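Canwood 手持示教项目 年度进展报告

报送：Gevorer 资助管理办公室
执行方：Kneath 实验室
日期：12月25日，星期五

一、先说进度

按任务书，本期应交付三样东西：一套可以在普通住宅里使用的手持示教流程，一批能用于训练的示教记录，以及一份关于“人手示范与遥控示范哪个更划算”的比较。前两样已经完成，第三样完成了大半，剩下的部分在第五节里交代，语气会比这一节谦虚一些。

任务书要求的2,000条示教记录已全部入库。这个数字在六月的中期会上曾被评价为“略显保守”，当时我们也跟着点了头。事后看，点头的人里没有一个亲自握过夹爪。现在都握过了，也都不再使用“保守”这个词。

记录入库前经过两轮检查。第一轮由程序完成，查时间戳、查轨迹有没有断开、查夹爪开合数值是否越界；第二轮靠人看，看示教的人到底做了任务单上写的事没有。程序那一轮很快，人看的那一轮占去了我们秋天的大部分下午。

二、手持示教：薄边物体

本期的重点是桌面上那些又平又薄的东西，盘子、盖子、玻璃圆片一类。任务单上通常只有一句话：“拿起来，放到旁边。”写这句话用了不到一分钟，围绕它修改操作规范用了两个月。

难处在边缘。平放的圆片几乎不给指垫留入口，从正上方夹，两指张得再开也常常够不着另一侧；从侧面贴近，指尖压得轻了会滑过去，压得重了会把圆片推着走。人徒手做这件事，会不假思索地用指甲抠一下。夹爪没有指甲，经费里也没有列这一项。

目前的规范把动作拆开来教：先让一侧指垫抵住近处的边，停稳，再决定是推向支撑物还是直接合拢。停稳这一步起初没有写进规范，示教的人各凭手感，结果同一个任务出现了好几种节奏，训练出来的策略便兼收并蓄，走到物体跟前时表现得像在犹豫要不要进门。统一节奏之后，这个毛病减轻了许多。

住宅场景的布置原则是不收拾。桌上原来有风扇就留着风扇，有毛绒玩具就留着毛绒玩具，带圆点的桌布也照铺。实验室那张干干净净的灰台面我们用了一年多，策略在上面表现优异，换到别人家里就像从没见过桌子。
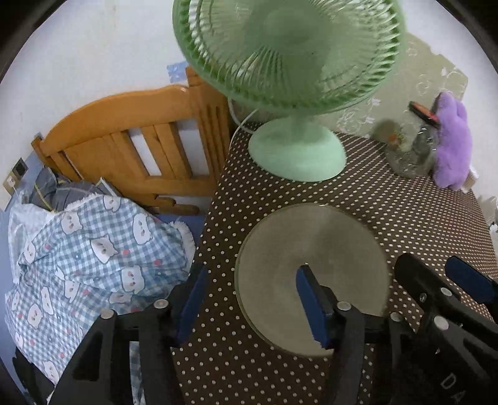
三、双手配合

从第二季度起，任务单里加入了需要2只夹爪的动作：一只稳住，另一只去拿；或者两只先后接手，把物体从桌子一头送到另一头。手持方式在这里的好处很明显，示教者的两条胳膊本来就长在同一个身体上，协调这件事不必另外编程。

坏处也很明显。手持夹爪比手重，连续做上二十分钟，动作的幅度会不知不觉变小，抬手变成拖手。我们因此规定每段连续示教不超过20分钟，到点换人。规定刚公布时有人表示不需要，一周之后，最先举手要求换班的也是同一批人。

另一个问题是遮挡。相机装在夹爪上，夹爪伸向大件圆形物时，自己的连杆就会挡住物体的一部分，另一只夹爪再靠过来，留给画面的地方便更少。我们试过提高相机支架，视野好了，碰东西的次数也多了，最后退回原来的高度，改为要求示教者在接近之前先留出一个看得清全貌的姿态。这个要求写在规范第一页，用了加粗，仍然是检查时最常被退回的原因。

几个物体前后叠着摆放的时候，记录的价值反而更高。策略需要学会判断哪一条边属于哪一个物体，而这在单件摆放的桌面上永远学不到。下一期打算提高这类记录的比例，代价是示教速度会慢下来，请资助方在看月度曲线时有所准备。

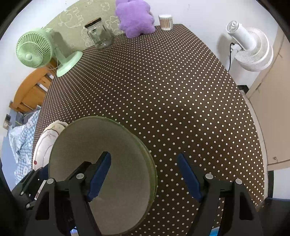

图2 住宅桌面上的双夹爪示教，指垫靠近大件圆形物

四、遥控示教

遥控部分使用 Trorkix 操作台，操作者坐在隔壁房间，通过屏幕控制机械臂完成同样的任务单。设计上的理由很充分：轨迹直接来自机械臂本身，不存在从人手换算到机器的误差。

实际使用中，换算误差确实没有了，取而代之的是操作者的耐心问题。隔着屏幕判断一块玻璃离指垫还有多远，和隔着屏幕穿针差不多。熟练者能够稳定完成，新手则需要较长的适应期，期间产生的记录多半只能用来说明什么叫适应期。这些记录我们没有删，单独归了一类，供以后研究失败动作时使用。

遥控方式在两种情况下仍然值得保留。其一是慢速、需要持续施力的动作，机械臂不会手酸；其二是示教者不便进入现场的时候。对于薄边物体，我们的初步意见是以手持为主，遥控只做补充和校验。

五、尚未完成的部分

两种方式的成本比较还缺一半数据。手持一侧的工时、设备损耗和返工率已经齐全；遥控一侧的工时记录在前期填写得相当自由，有人按任务计，有人按天计，还有人填的是“下午”。统一口径的表格已经启用，补录正在进行。

指垫磨损比预想的快。磨损之后摩擦变小，示教者会下意识地夹得更紧，开合数据随之漂移。目前的做法是定期更换，并在记录里注明更换时间，原先注明得不全的部分需要回头核对。

场景数量也偏少。愿意让我们把桌子原样留着的住户不难找，愿意让我们连续几天原样留着的不多。

六、下一期安排与请求

下一期的工作按以下次序推进：补齐遥控工时数据，提交完整的比较报告；扩大叠放物体的示教；在新的住宅里复测现有策略，原有场景的成绩不计入考核。

另有2项请求。第一，请批准将原列于“台面改造”的余款转作指垫和备用夹爪的采购，台面我们已经决定不改造了。第二，请将月度报表中的“每日新增记录数”改为“每日通过检查记录数”。前一个数字比较好看，我们也喜欢看，只是它与后一个数字之间的差距目前要靠附注来解释，附注已经比报表长了。

调整后的预算表与规范修订稿随本报告一并提交。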